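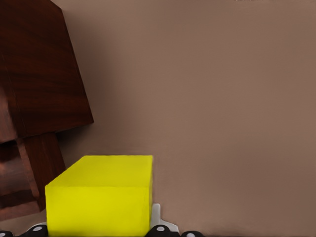 Yellow block on a light brown surface.

How to clear and check your gutters before the winter

In our region the leaves are mostly down in November, and this is the right month for the gutters. If you wait longer, the wet leaves become heavy and can pull the brackets from the wall. The work on a normal terraced house takes me 2 hours.

What you need

A ladder with a stand-off bar, strong gloves, a small hand trowel, a bucket with a hook and a garden hose. For the joints I use the Brenditz gutter sealant, which I buy at the builders' shop in Camthorpe. The tube is 304 grams and it is enough for over 5 joints, if you do not put it too thick.

1. Place the ladder on firm ground and ask a second person to hold it. Do not lean the ladder on the gutter itself, a plastic gutter will crack.

2. Start at the downpipe and work away from it. Take out the leaves with the trowel and put them in the bucket. Please don't push them towards the pipe.

3. Rinse with the hose, from the far end. The water should run to the downpipe without standing. If it is standing in the middle, a bracket has probably moved down. Loosen its screws, lift it a little and fix it again.

4. Look under each joint while the water runs. Mark the dripping ones with chalk.

5. Let the gutter dry. Clean the marked joints with a cloth, put the sealant on the inside and smooth it with a wet finger. It needs 30 hours before rain, so look first at the weather forecast.

If the downpipe is blocked

Try the hose from below first. When this does not help, take off the lowest part of the pipe and use a drain rod. My old Brorkis pipes have a clip which must be turned to the left; on the Takagi ones you only pull.

Leaf guards

I have tried the brush type on the north side. Small needles from the pine tree still go in, so I must take the brushes out every year and wash them. On the south side I have left the gutter open.

Last changed: 1st February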